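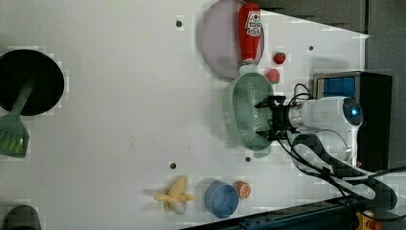
Kitchen table notes, Strachan room

April 28, 2025

I have had the kitchen box out again this morning, and since I always promise myself that I will write things down while they are still fresh, I am doing it properly for once, with a cup of tea beside me and the door shut. Cúc, this is mostly for you, as you will be taking over the table while I am in Drestport, but I dare say I shall be glad of it myself when I come back in June and have forgotten everything.

The colander first, because it is my favourite thing in the box and the one I would be sorriest to lose. It is the mint-green one, oval, with the rows of little holes, and it shows up beautifully against the white tabletop. I did try the big white one from the Nuvero order last month and went back to this within the hour (you lose the rim of a white colander on a white table, and then you are squinting at it all afternoon). So please let us stay with the green.

The frying pan lives on the left, face up, with the green spatula laid across it on the diagonal. I have grown fond of it that way. It looks like somebody's kitchen in the middle of making supper, and when the spatula is put down straight beside the pan the whole table goes rather stiff and shop-window. The pan is the black round one. There is another in the cupboard with a dent in its base, and it rocks, so leave that where it is until I can find it a good home.

Then the plate, the pale one that I call pink and you call lavender. We are both right, I think. The ketchup bottle goes on it lying on its side, and I know this is a silly way to keep ketchup, but I like having something on the plate that is plainly not a dinner, and the white label with the tomato cheers me up. I have written "label is white, tomato is red" in the margin of the old list, so let me correct myself here too before you do it for me: white label, red tomato, red bottle.

The two small red fruits sit between the plate and the colander. One is the strawberry sort with the bit of green on top, the other is rounder and pinker, and I have never settled on a name for it. The old Jasasby list says "plum" and then, in a different pen, "apple?", and I have left both in. If you have a better idea, put it in the third column, in pencil.

Things still to do:

Wipe the table down before setting out, with the soft cloth from the drawer.
Find the lid for the storage box. I last had it by the sink.
Ask Strachan whether the second plate was ever posted. I wrote to them 2 weeks ago and have heard nothing.
Copy this page into the shared folder, spelling mistakes and all.

I have left the spare spatula on the shelf with its label still tied on. The key to the cupboard is in the blue mug, where it always is.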